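Manipulation Club > Build Logs and Help
Thread: Toy kitchen task, towel keeps winning

sokol_a
Hi all, Anežka from the Brekance student team. We're doing the kitchen task for our spring project (pick the thing up off the counter, put it somewhere sensible, don't hurt the counter) and I could use some fresh eyes. The arm is fine with stiff stuff. Soft stuff is where it gets embarrassing. My main question is how hard people push down before closing on cloth. We go all the way to contact and I'm starting to think that's dumb.

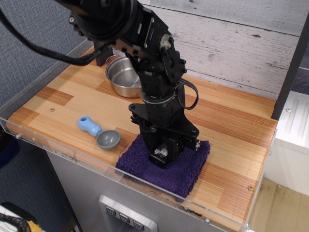 Gripper down on the purple towel, ladle and pot also on the counter

We've logged 157 runs since February and the towel ones are easily the worst of the bunch. Sometimes it gets one layer, sometimes it gets the whole fold, sometimes it just pets the thing. Any tips welcome, I'm not proud!

mowat_fan
Ooh, I love this setup. Are you using teleop data or a scripted grasp? If it's scripted I'd stop a hair above the counter and close slowly. Terry cloth has all those loops so the fingers catch on it way sooner than you'd think.

sokol_a
Teleop, two of us taking turns. Tươi is a lot smoother than me, and you can see it in the joint plots (mine look like a seismograph).

petrica_a
Going to disagree with mowat_fan. Stopping high is how you end up with one corner pinched and the rest dragging through everything else on the counter. Push down, close, lift a little, pause. If your servos complain, lower the torque limit. We ran it that way for our whole Himport entry and I'd do it again.

mowat_fan
And how many servos did you go through, Petrică?

petrica_a
Two. Okay, three. Still worth it.

tuoi_ngo
Tươi here, the other driver. I'm with mowat_fan on this one, I hate leaning on the counter. But I wanted to ask about the small objects too. We have a bottle variant, and with the bottle on the towel I never know if I should go for the bottle alone or accept getting some cloth with it.

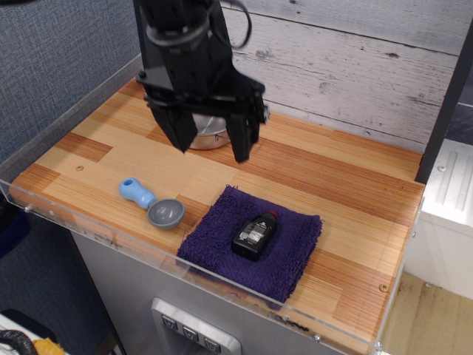

Bottle variant, red cap, lying on the folded towel

My runs with it are all over the place. I come in from the pot side with the fingers wide, and then I second-guess myself about the wrist angle. Does anyone rotate the wrist to match the bottle, or do you keep it square to the counter and hope?

bohdan_p
Rotate, always. You want the fingers across the narrow side. And don't count a run as good if the towel comes up with it, you'll just teach the policy that towel plus bottle is one object. Ask me how I know, I had to throw out a whole week of data last year.

sokol_a
Ugh, Bohdan, we have definitely been counting those. Going to relabel tonight.

vaida.av
Question from someone judging this kind of thing at our school's demo day: why start with the towel at all? I'd get the ladle solid first. It's stiff, it has a nice chunky handle, and beginners get a win early. Our kids lose heart fast if the first month is all cloth.

sokol_a
Fair! We do have ladle runs, I just didn't post any because I was whining about the towel. Have one:

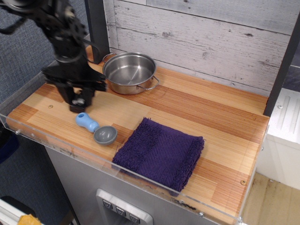

Ladle layout: fingers low, just behind the blue handle

The round end of the handle is what bugs me. If I grab too close to it, the scoop end swings. I've been trying to get nearer the middle but then I'm worried about clipping the wood with the fingertips.

petrica_a
Rubber tips. We cut ours out of a Tronerix pad and glued them on, took ten minutes, and the swinging mostly stopped.

vaida.av
We tried rubber tips and they peeled off by lunchtime. Maybe it was our glue.

petrica_a
It was your glue.

bohdan_p
Before you change the hardware, I'd look at how varied your start positions are. If the ladle and pot sit in more or less the same spots every run, the policy will memorize the counter. Shuffle them. Even an inch or two helps.

sokol_a
We've been lazy about that, yes. The ladle goes back on the left pretty much every time and I don't think I've moved the pot much either.

OK, so here's what I'm going to try. I'll do 10 towel runs Petrică's way, with contact and a lower torque limit, and Tươi will do 10 stopping short. Same towel, same fold, we swap seats halfway so it isn't just me being bad at driving.
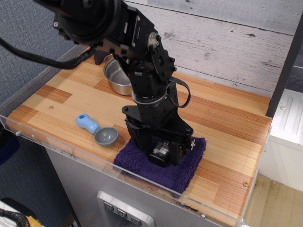
If his way wins I'll say so in public, I promise. After that we shuffle the pot and the ladle like Bohdan said and start a clean set, with the bottle runs in their own folder so they stop messing up the labels.

tuoi_ngo
I was not consulted about swapping seats but fine.

mowat_fan
Please post the joint plots too, I want to see the seismograph.

petrica_a
Put the torque limit in the post when you do. And fold the towel the same way every time, that one got us badly.

sokol_a
Will do both. Tươi has the lab until 6 pm tomorrow so it'll probably be up in the evening.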